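Furniture and household goods swap moves to the Barua Street hall

The spring swap is moving. After two years in the school gym at Otance, we have booked the ground floor of the hall on Barua Street for the last Saturday in April. Doors open at 9 a.m. and close at 2 p.m.

The gym worked well enough, but the parking did not, and several people told us they gave up and drove home with their things still in the car. The new hall has a loading door on the Jiris side and a flat path from the curb. Please use that door for anything you can't carry under one arm.

As before, everything is free. You do not have to bring something to take something. Tables, shelves, chairs, lamps, dishes, rugs and bedding are all welcome if they are clean and in working order.
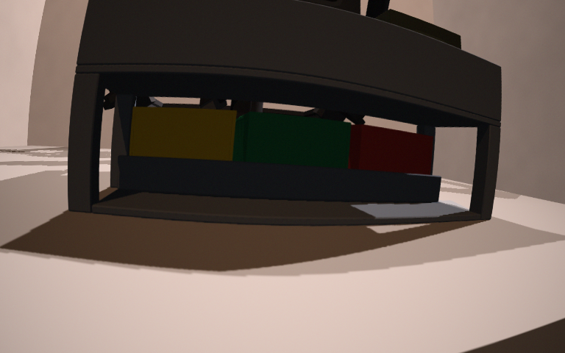
We cannot accept mattresses, cribs, car seats or anything with a gas fitting. Large pieces need to be dropped off on Friday between 4 and 7 p.m. so that we can set the room out before people arrive. If you have a sofa or a wardrobe, write to us first with the measurements. The loading door is wide, but the inner one is not.

Last year 228 households came and more than half of them left with at least one large item. What went slowly was glassware. We still have 200 jars in storage from November and would be glad to see them used for jam, nails or whatever you like — ask at the desk and we will bring out a box. 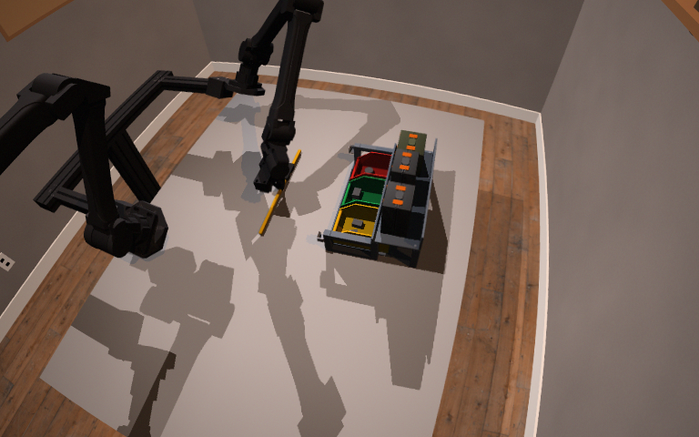 Anything left at closing time goes to the reuse store in Stevovard, which is sending a van at 3 p.m. They do not take electrical goods, so if you bring a lamp or a toaster and it hasn't found a home by 2 p.m., please come back for it.

We need help with setup on Friday evening and with sweeping up on Saturday afternoon. An hour is plenty. Sign up on the sheet by the library entrance or reply to this newsletter with the time that suits you. Coffee and rolls will be out from 8:30 a.m. for anyone working the morning.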